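Dirklow Seidel 90 aviation headset: long-term review
Reviewed by Rainer Ackermann

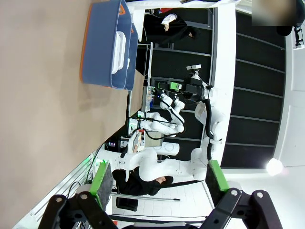 Is a passive headset still good enough for aerobatic flying? For most people who fly short sequences in an open or half-open cockpit, a well-clamped passive set does the job, and the Seidel 90 does it better than its price suggests.

I have used mine for some 170 flights out of Skonholm, nearly all of them practice sequences topped out at 2000 feet. The set has no noise cancelling and no batteries. It relies on deep cups, gel seals and a wide sprung headband.

Clamping force is high. The seals stay put under positive and negative g, and the cups did not shift in a snap roll once I had fitted the optional chin strap. The price of this is comfort. After 90 minutes of transit flying I had a sore patch above each ear, and a thicker head pad from Lisex only partly cured it.

Low-frequency noise is the weak point. In the cruise the engine drone comes through plainly, where an active set would remove most of it. Speech on the radio is clear all the same. The microphone boom holds its position, but the foam cover is loose and I have replaced it twice.

The cable is straight, stiff and slightly too long for a single-seater. I tie the slack to the harness. The volume knobs are small and hard to work in gloves - set them before take-off.

Spare seals are easy to get and take a minute to change. The carrying bag is thin.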